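From: Noémie Ross
To: bench-teaching list
Date: 2022-09-11
Subject: Re: Pipette stands for the small benches

Hello all,

Hemi Henare wrote:
> We have to order stands again before October and I would like to
> hear from people who use the bar type. The carousel ones we bought
> from Van Rooij are fine but they take a lot of place and the
> students turn them too fast. Is the bar type stable with only one
> or two pipettes on it? And do you keep the tube rack in front or
> at the side? Digby says side, always.

Thank you Hemi for the question. I use the bar type for a long time already, so I try to answer in order.

Stability first. With one pipette I hang it in the middle of the bar, and with two I put them at equal distance from the middle. The legs of ours are wide apart and I had no problem. What I don't like is when people hang everything on one end because they sit on that side. The stand does not fall, but it walks a little on the table each time you take a pipette, and after a morning it is not where you left it.

About the rack, I must disagree with Digby. I keep it in front of the stand, a little to the right, and the hand makes only a short way from the bar to the tubes.

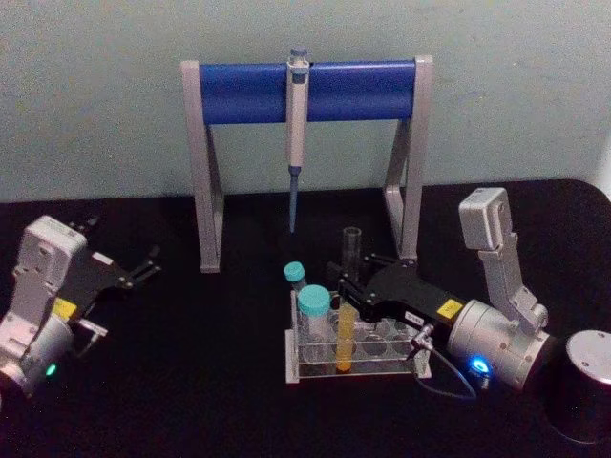

For left-handed students I move it a little to the left, and this is enough. If the rack is at the side, they must reach across the bench, and I have seen sleeves touch the open tubes.

One more thing about racks. I prefer the clear acrylic ones to the white plastic, as you can check the level in a tube without lifting it. They do scratch, and you should not clean them with alcohol - ours from Brodden became cloudy after one term and Mahlet Hailu had to replace them. Warm water and a little soap is good. I also ask that the tall tubes go in the back and the small ones in front, but with mixed groups this rule is not followed very well.

For the tips: please do not leave a tip on the pipette when you hang it up at the end of the day. During the work, between two steps, I accept it if the pipette is vertical and nothing was drawn up.

Ashton McKinnon asked me in a separate message about the volume. For the color dilution exercise we use the 200 microliter pipette and we do 10 steps. If you have only the bigger one, the exercise is possible but the results are less nice.

Hemi, if you want to try one of our stands before you order, write me and I will put it aside for you.

Kind regards,
Noémie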